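Why Do Donuts Have Holes?

A donut is a piece of sweet dough cooked in hot oil. Bakers heat the oil to 359 degrees Fahrenheit before the dough goes in. The outside browns fast. Heat takes longer to reach the middle.

In a thick ball of dough, the middle can still be raw when the outside is done. A hole fixes this. Heat now comes in from the inner edge too, so the whole ring cooks at the same speed. Most rings need 2 minutes in the oil.
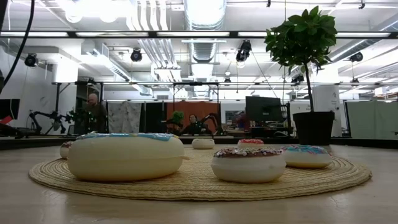 Icing goes on after the donut cools. If the donut is too hot, the icing melts and runs down the sides. Plain icing is sugar mixed with a little milk or water. Cocoa makes it brown, like the chocolate one with white and pink sprinkles near the front of the mat. Sprinkles have to go on while the icing is still sticky. After 15 minutes it has set, and they roll off.

Words to know
Dough: flour and liquid mixed into a soft lump
Raw: not cooked

Next page: Why Does Bread Rise?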